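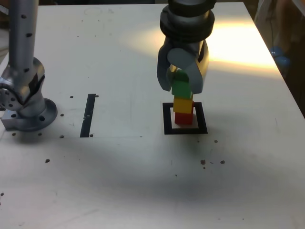 Toy blocks, also called building blocks or simply bricks, are small solid pieces, most often of wood, plastic, foam or cloth, which children stack, line up, knock down and stack again. They are among the oldest and plainest of playthings, and a good set will often outlast the childhood it was bought for, passing to a younger cousin, then to a playgroup, and sometimes all the way back again to the grandchildren of the first owner.

Shapes and sizes

The commonest block is the cube, and many sets for the very young contain nothing else. Larger sets add oblongs, half-lengths, pillars, wedges, arches and flat planks for roofing. What matters most to the child, whether or not the child could say so, is that the pieces agree with one another: two halves should make a whole, and four quarters should do the same, so that a wall begun with one sort of block can be finished with another and still come out level. Sets made to such a plan are usually called unit blocks. Those bought for nurseries can be very large indeed, and the biggest box in the Eller range held 555 pieces, with a trolley to move them about on.

Materials and making

Beech, maple and birch are the favoured woods, being hard, close-grained and slow to splinter. The timber is dried, planed, sawn to length and then tumbled or sanded until the corners are gently rounded. This last stage is a matter of some delicacy, for a block with sharp edges is unpleasant to fall on, while one that has been rounded too generously has less flat face left to stand upon and makes a poor foundation for anything tall.

In the town of Laltusholm, where block making was for many years a winter trade, the sawing was traditionally done in January, when there was little work to be had out of doors. The offcuts from chair and stool making were put by through the year for the purpose, and older Laltusholm sets can be recognised by their slightly mixed woods, pale and dark pieces lying side by side in the same tray. The Teltano works, which opened at the edge of the town, later turned to painted blocks in plain bright colours, and at its busiest employed 35 people.

Blocks for babies are more often made of foam or stuffed cloth. They are kind to the gums and to the furniture, though they slide and sag in a tall pile, and most children leave them behind fairly cheerfully once something firmer comes along.

Stages of play

Children tend to come to blocks in much the same order, although at very different ages. At first the block is carried about, banged and chewed. Next come rows along the floor and simple piles, and a pile of 3 is often treated as a great event by everybody present. After that there are bridges, in which two blocks are set a little apart and a third laid across the gap, and then enclosures, which very soon become fields, harbours, beds and car parks. Naming usually follows the building at this age; an older child will announce a castle first and then set about making one.

Older children become interested in balance, in matching one side to the other, and in how far a plank may be pushed out over an edge before it tips. The Ajayi method, used in some infant schools, makes gentle use of this by asking the class to draw a building before it is begun and again once it is done, and to talk over what had to be changed along the way.

Storage and care

Wooden blocks do best on low open shelves, sorted by shape, where they can be seen and put away without much fuss. A family set of 200 will fill about two ordinary shelves. They should be wiped with a barely damp cloth and left to dry in the air, well away from radiators, and never soaked, as the grain will lift and the surface turn woolly. A light rub with fine sandpaper along the grain puts most small roughnesses right. Painted blocks that have begun to flake are better retired to a high shelf or stripped back to the bare wood.

See also: Alphabet blocks; Construction toys; Stacking games; Wooden toys

This page was last changed on 10 May 2008.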